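4.3 Preparing the Cell for Basket Placement Tasks

This section applies to the Pistora two-arm tabletop cell. It covers clearing the work surface, positioning the basket, checking both grippers and running the first placement at reduced speed. Complete Section 4.2 (Power and Network) before you begin. Only operators who have signed the Hubmann site register may carry out the steps below.

4.3.1 Items Required

Woven basket, rectangular, open at the top
Soft round test piece, palm-sized
Lint-free cloth and the approved surface cleaner
Gripper key, size 3
Cell log

Do not substitute a rigid test piece during set-up. Rigid pieces are introduced in Section 4.5, after the grip force has been confirmed.

4.3.2 Clearing the Work Surface

1. Press the stop button on the operator panel and confirm that the status light is amber.

2. Remove all items from the tabletop, including tools, cable ties and cleaning materials.

3. Wipe the tabletop from the back edge toward the front. Allow the surface to dry fully.

4. Switch on the overhead lights and close the window blinds. Shadows cast by the arms are normal and do not need to be corrected. Bright patches from direct sunlight must be removed before the cameras are started.

CAUTION: Do not lean on the tabletop while cleaning. Pressure on the front edge can shift the table relative to the arm bases, and the full calibration in Section 3 will then have to be repeated.

4.3.3 Checking the Grippers

1. With the cell still stopped, inspect the fingers of each gripper. The tips must be clean and free of adhesive residue.

2. Check the finger screws with the gripper key. Tighten only until resistance is felt.

3. Release the stop button and select Manual on the operator panel.

4. Open and close the left gripper fully, then the right. Movement must be even on both sides. If one finger lags behind the other, stop the cell and refer to Section 7.1.

5. Enter 700 in the Close Time field for both grippers. The value is in milliseconds.

NOTE: The close time returns to the factory setting after a software update. Check this field each time an update has been installed.

4.3.4 Positioning the Basket and Test Piece

1. Raise both arms to the Park position and press the stop button.

2. Place the basket on the tabletop, left of center, with its long side parallel to the front edge of the table. The basket must be empty and must sit flat.

3. Leave a clear strip of table between the basket and the pick-up point on the right. No other item may stand in this strip.

4. Release the stop button and move the left arm to Standby. The gripper must be open and close to the back-left corner of the basket, without touching the rim.

5. Guide the right arm to the pick-up point and close the gripper on the test piece. Hold the piece on its edge, with the flat face turned toward the basket.

Compare the cell with the arrangement shown before proceeding. The left gripper is open and empty, and the right gripper holds the piece well clear of the basket.

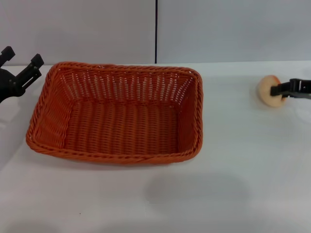 4.3.5 Running the First Placement

1. Select program 16 and set the speed to Low.

2. Stand outside the marked floor area and keep one hand near the stop button.

3. Press Start. The right arm lifts the piece, carries it over the rim and releases it inside the basket. The left arm remains at Standby throughout.

4. If the basket moves during the release, press the stop button, return the basket to its position and raise the release height by one increment.

5. Repeat until three placements in a row have been completed without correction.

CAUTION: Never reach into the basket while either arm is powered. Press the stop button first, including when the program appears to have ended.

4.3.6 Fault Code 3536

This code indicates that the right gripper has closed without detecting a piece. Open the gripper, reseat the piece and clear the code from the panel. If it returns, clean the fingertips and repeat Section 4.3.3 from step 4. Persistent faults must be reported to Tharushi Herath, Cell Maintenance.

4.3.7 Record Keeping

Enter the basket position, close time and final release height in the cell log. The entry must be countersigned by Emil Wallner or by the supervisor on duty before the speed setting is changed from Low.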